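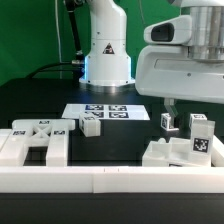

Curnthorpe Technical College will open its evening electrical safety course to the public from 28 March 2018, with 20 places on offer. The course runs for eight weeks and costs £85. Learners will study fuses, earthing, safe isolation and the meaning of warning signs, such as the small triangular sticker with a black symbol on the white column.

Local firm Prosser has given £600 towards books and test meters -- enough to cover the first group. Classes will be held at the Kidine Road site, and bookings are taken at the main desk.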